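Dronstead lost-property desk to reopen in April with longer hours

Darkberg Arcade to take in unclaimed items from 17 shops, cafes and the bus hall

DRONSTEAD -- The Darkberg Arcade is bringing back its lost-property desk in April, after a winter with the counter closed and bags piling up behind the information booth. New hours, new shelving, one phone number for the whole building.
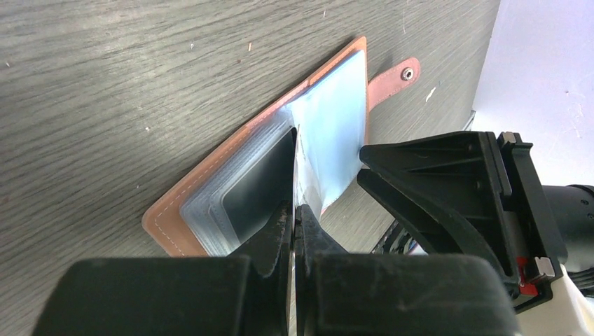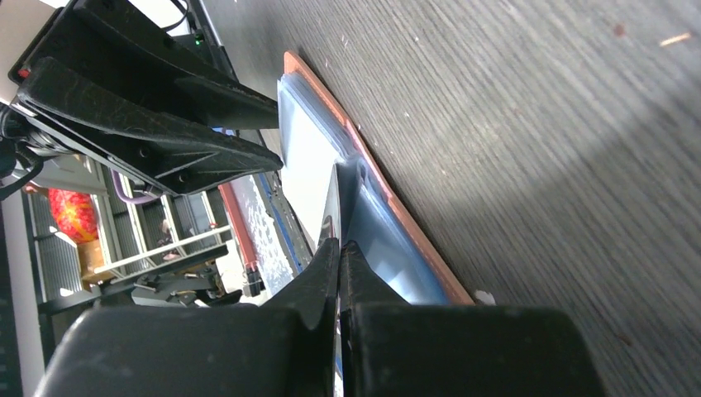 Translucent plastic sheets or sleeves, the sort of small thing people leave on a table.

By Sølve Dahlgren, Press Officer, Darkberg Arcade

The desk takes over from the old system, where each shop kept its own box and shoppers had to go door to door. Seventeen tenants have signed up so far. The bus hall on the lower level is in too.

Open 8 a.m. to 7 p.m. Ground floor, next to the Falcão coffee counter. Entrance from the parking side is step free.

Last year the arcade logged 2,000 lost items. Only 300 went home. Umbrellas and single gloves lead the list, then keys, then card holders and wallets. "Most of it was sitting one floor away from the person looking for it," said Ivar Moen, arcade manager. "People gave up after the second shop. I would of too."

Items will be held for up to 22 weeks. Wallets, bank cards and ID go into a locked cabinet the same day and are handed back only against a matching name. Phones are kept switched off. Food is thrown out at closing time, no exceptions.

To claim something, come in person or call the desk with a description -- color, size, where you think you left it. No fee. Someone else can pick up for you with a signed note.

Unclaimed clothing goes to the Zikance thrift store on the north side of town. Unclaimed keys are recyled.

Leif Björklund will run the counter on weekday mornings. Afternoon staff to be confirmed.

Press contact: Sølve Dahlgren, at the arcade office.

Recent news
Parking level 2 repainting finished
Bus hall benches: work starts soon
Falcão coffee counter extends morning hours
Call for spring market stalls

We use cookies to remember your settings and count visits. Accept all / Manage choices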